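Games hosts wanted, part time, Drunder

Vellis is a board game café with a murder mystery problem. We ran one as a favour for a birthday in December, the butler did it, and we have been taking bookings for them ever since. We now need two people to host our evening sessions, and ideally they would not both be Donal Kavanagh, who is doing all of them at present and has started accusing customers at the till.

The job

You'll greet groups of up to 11, explain the rules to people who will not listen to the rules, and stay in character while someone asks where the toilets are. Between mysteries you'll teach games at the tables. Our shelves go back to 1980 and a good few of the boxes have most of their pieces.

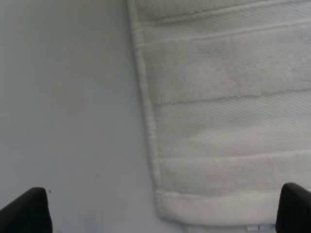
Shifts are Thursday to Sunday evenings, and you'd do two or three of them. You'll also set up beforehand and reset the room afterwards: clues back in envelopes, dagger back in drawer, sherry glasses washed. The sherry is cold tea. Please don't tell the customers, who have all worked it out.

You should be

Loud enough for the back table
Able to learn a script and then cope when it falls apart in the second scene
Kind to people who are losing
Over 18, for licensing reasons

Drama training is welcome and so is having none. Yeison Sánchez came to us from a tyre shop and is the best Lady Vosidow we've had.
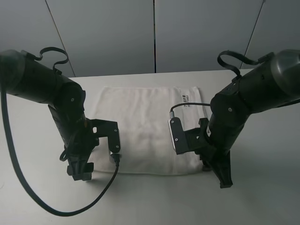

A folded white towel on the table, between two black robot arms.

What you get

An hourly wage, paid for training and for setting up as well as for the show. Supper from Deolinda Esteves's kitchen before each shift. Free use of the games library, on condition that you count the dice back in. There is also a costume allowance, though Arnaldo Esteves holds the purse and believes one hat can do for most things.

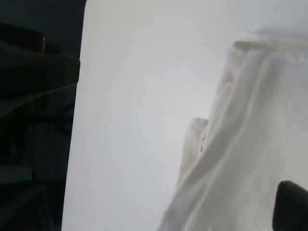

How to apply

Write to Rui Louro at the café, or hand something in at the counter before we close on 24 August 2019. We don't need a CV. Tell us which game you would ban from family gatherings and what it did to yours. One page will do; last time we had a reply of 3000 words on Barros alone, with diagrams.

Auditions are in the back room and take half an hour. You'll be given a murder and a cup of tea.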